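The Tide Gauge at Pindport

The gauge at Pindport was read twice a day, at high water and at low, and the figures were entered in a ruled book with a column for each. A third column was headed Remarks. In the books before mine it held mostly wind directions and, once, the word "seal".

I was sent by the harbour office at Overgaard to find an error. The predicted heights and the recorded heights had agreed to within a hand's width for as long as there had been predictions. Then, in December, they began to part. The recorded low water was higher than it should have been, by a small amount that grew. High water was correct. A fault in the staff would have moved both readings together, so the staff was not at fault, but I checked it against the benchmark on the church step anyway and found it true.

The gauge hut stood at the end of the mole. It had a stilling well beneath it, a float in the well, and a wire from the float over a pulley to a pen. The well was a vertical iron pipe with an inlet near the bottom. If the inlet is partly blocked the water inside falls more slowly than the sea outside, and low water is recorded high. This was the obvious explanation. I had the inlet cleared on the second morning. A quantity of mussels came out. The error did not change.

I wrote to Overgaard to say so and asked for the earlier books. They came by the Nandavent boat in a tea chest, 24 of them, smelling of lamp oil. 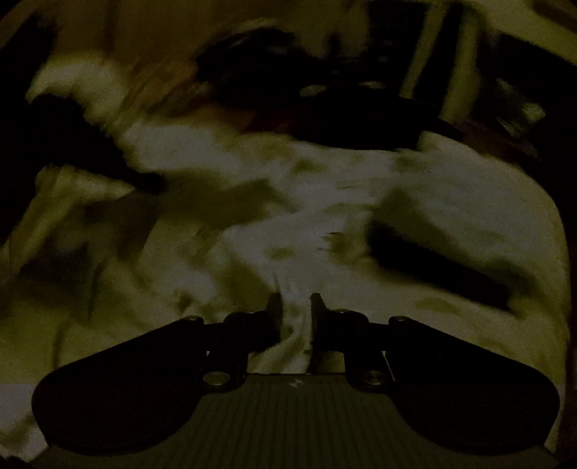

It took me most of a week to copy out the low waters. There were 2,412 entries I could read and a further number that damp had made useless. I plotted them on squared paper pinned along the wall of my lodgings, which the landlady disliked. The line was flat for years at a time. In four places it rose, stayed up for a season, and came down again. Each rise began in winter. None had been remarked on in the third column.

The keeper who had written those books was still alive and lived above the chandler's. I took the paper to him rolled under my arm. He looked at it for some time and asked whether I had tried reading the gauge myself.

I said that I read the chart.

He said that the chart was one thing. He meant the staff outside the hut, at the bottom of the steps, in the dark, in December, with the weed on the treads.

I went back and read the regulations. The chart was to be corrected each day against a reading of the staff by eye. At low water the reader had to go down to the ninth step. From the sixth step, leaning out, the figures could be seen, but at an angle, and at an angle they read high. The further out the tide, the worse the angle. At high water there was no need to go down at all.

The present keeper had fallen in the first week of December. It was in the accounts book, under doctor. He had not mentioned it to me, and he had walked ahead of me along the mole every morning without any limp that I noticed, though I had not been looking at his legs. I looked in the older accounts for the other four winters and found liniment, a stick, liniment again, and a pair of boots bought at Guvach.

I went down to the ninth step at low water that night with a lamp. The reading agreed with the prediction. I stood there until the water was over my ankles -- it comes up quickly on that side -- and then went up and entered it.

My report to Overgaard stated that the inlet had been found obstructed and had been cleared. It recommended a handrail. In the book, against that night's figure, I wrote the wind, westerly, and left the rest of the column blank.

The handrail was fitted in the spring at a cost of 1,235, including the paint.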